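Can It Put the Fruit Away Yet?

My kitchen gets messy about ten minutes after I clean it, so I have a personal stake in this question. For the past few months I've been following what the chore-robot people are up to, reading whatever I can find and pestering anyone who will answer an email (sorry, Lucinda!). I wanted this gallery to stick to the plain stuff, the little jobs you and I do with half a brain while the coffee brews. No backflips, no dancing.

So let's start with tidying up. Pick a thing up, put it where it lives, go find the next thing. My six-year-old nephew can do it, when bribed. Lucinda Lindgren spent 16 months on exactly this kind of job at Priltberg, and she told me fruit was the one that humbled her. A box has flat sides and a mug has a handle, but a pear is fat at one end and skinny at the other, and it rolls when you bump it. Grab it by the wrong end and it swings around on you.

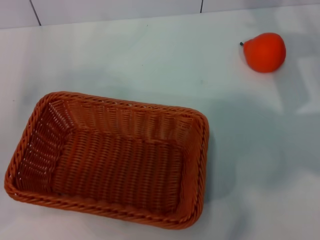 Then there's the letting go, which I had never once thought about before I started reading up on this! You have to get over the rim, come down far enough that you aren't just dropping the thing, and open up without dragging the whole basket along with you. Lucinda's group ran 2,000 tries of one pick-and-place job and 797 of them went in clean on the first go. She was happy with that number, by the way. I'd have thrown my coffee at the wall, but she says the year before it was a lot worse, and most of the misses were near the rim.

Shadows are another headache. You and I look at a dark patch on a pale table and know right away that it's a shadow. A machine working from a camera has to learn that, and Yhon Condori, who fixes packing equipment at Agudelo, says the afternoon sun gives him more trouble than the heavy lifting ever does. His fix for now is a roll-down blind. I love that.

So, can they do it yet? My answer is sort of — one job, one table, someone close by to help out. Shops will get there before kitchens, I think, because a shop can keep its bins in the same spot all day and my house can't keep anything in the same spot until lunch. Yhon figures I'm too gloomy and has bet me a dinner on it.

I'll add to this page as I go. Folding towels is next, and I have a lot of opinions about towels.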